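Ticket 2111
Product: Starden member directory, women's business network edition
Status: Open, waiting on vendor
Priority: Normal (we asked for High)

Problem as reported
Our network runs a mentoring directory for women who own small firms. Since the July update, members who list themselves as "founder" show up in search as "founder's spouse or family." We found 842 profiles with the wrong label. None of these members changed anything on their end.

Steps to reproduce
Log in as any member. Open Profile, then Role. Pick Founder and save. Log out, search for the same member from the public page, and read the line under the business name.

Vendor reply, first
Clear the browser cache and try again.

Our note
Done on three machines and two phones. Same label. I don't see how my cache would change what a stranger reads on a public page, but it's done, so please don't send that one again.

Vendor reply, second
The label is taken from the data supplied at import. Please check your source file.

Our note
Checked. The source file came from Nekard, our old system, and the role column says "founder" on every row I opened. I also made a brand new profile by hand, with no import at all, for a test business called Clustudau. It got the wrong label too. So I have doubts about the import theory. 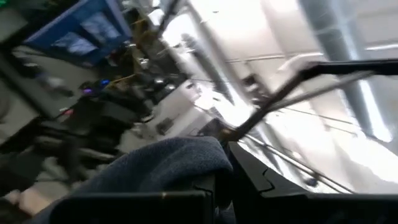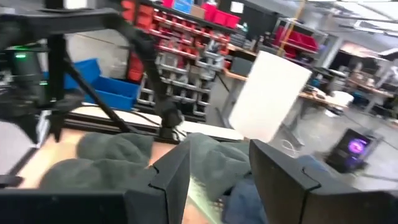 Vendor reply, third
We have rebuilt the search index. Please confirm that the issue is resolved and we will close the ticket.

Our note
Not resolved. After the rebuild, 11 profiles were right and the rest were as before. I looked at those 11 and they all have the second owner field filled in. My guess is that a blank second owner pushes the role down one line in the list — that would also explain why sole owners are hit and partnerships are not. It is a guess. Somebody with access to the code should look.

Vendor reply, fourth
As a workaround, members can type a dash in the second owner field.

Our note
Tried on the Clustudau profile and it works there. I am not going to write to hundreds of women and ask them to type a dash so that the site will admit they own their companies. The Hutsuliak grant page reads from this same directory and only lists founders, and applications open at 9 a.m. on the first of next month. It has room for 400 names. At the moment it shows almost none of ours.

What we need
Default for a blank second owner fixed on your side. Labels corrected in bulk. A written answer on whether the grant page updates by itself or needs a push. "Should be fine" is what we were told before the July update, so I'd like a yes or a no.

Please leave this ticket open until I have checked the public page myself.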